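3.2 Home practice setting and seated postures

The breathing program was designed to be done at home, without a teacher in the room. Participants were asked to choose one place in the house and to keep to it for the whole study period. They were told that the place should be quiet, that the air should be fresh but not cold, and that the stomach should be empty or nearly so. Practice before breakfast was preferred. Those who could not manage the morning were allowed to practice in the evening, provided that they kept to the evening throughout.

Of the 214 adults who began the program, most had no earlier training in breath control. Many could not sit cross-legged on the floor for the length of a session. In the earlier Melard trial the floor posture was required, and discomfort in the knees and hips was the most common reason given for stopping. We therefore allowed two postures. The first was the simple cross-legged seat on a folded blanket. The second was an upright seat on household furniture, with both feet flat on the floor and the hands resting on the thighs. In the second posture the participant sat toward the front of the seat and did not lean back during the counted breathing. Leaning back was allowed in the closing rest.

Soft seats raise a difficulty which firm chairs do not. When the hips sink below the level of the knees, the lower back rounds and the abdomen is pressed, and the downward movement of the diaphragm becomes shallow. Participants who used a sofa were told to place a firm cushion or a folded blanket under the hips until the thighs were level. The instruction sheet gave this in words only. The Modise version of the program, which was delivered on a screen, placed its lessons in a plain domestic interior. 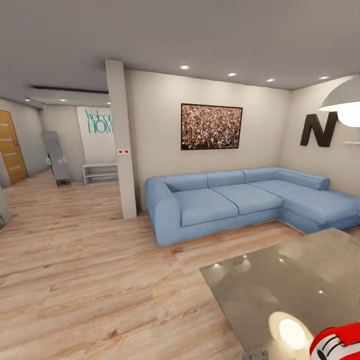
Figure 2. Rendered living room with a light blue sectional sofa and a framed picture on the wall.

Each session lasted 13 minutes and had the same order on every day. It opened with natural breathing through both nostrils, with the eyes closed and the attention on the movement of the ribs. This was followed by slow breathing in which the outward breath was made longer than the inward breath. The breath was not held at any point. Alternate nostril breathing was introduced only in the later part of the program, after the participant reported that slow breathing could be done without strain. The session closed with quiet rest, either seated or lying on the back.

Counting was done silently. Some participants asked whether they could use a clock or a recorded bell. A bell was permitted at the start and end of the session but not to mark single breaths. In the Dirka group, where each breath had been paced by a tone, several people reported that they hurried to keep up with it and felt short of breath afterward. A person whose natural breath is quick should begin from that rate and slow down over days.

Participants kept a paper diary. In it they entered the time of practice, the posture used, and any discomfort, such as dizziness, dryness of the nose, or numbness in the legs. They also rated calmness before and after practice on the Valtach short scale. Entries were to be made on the same day. If a day was missed, the line was left blank and no session was added later to make up for it. Diaries were collected in December, and about 900 entries were excluded from the analysis because the posture had not been recorded.

The choice of posture was left to the participant, and the two groups were therefore not formed by random assignment. Older participants and those with knee complaints more often chose furniture. Change from one posture to the other was permitted once, and the date of the change was noted in the diary. For the main comparison each person was placed in the group of the posture used at the first session. A second analysis used the posture recorded on each day.

Persons with untreated high blood pressure, recent abdominal surgery, or a respiratory infection at the time of enrollment were not admitted. Participants who caught a cold during the study were asked to stop nostril breathing until the nose was clear and to continue with quiet sitting only. These days were counted as practice days in the attendance totals but were left out of the calmness ratings.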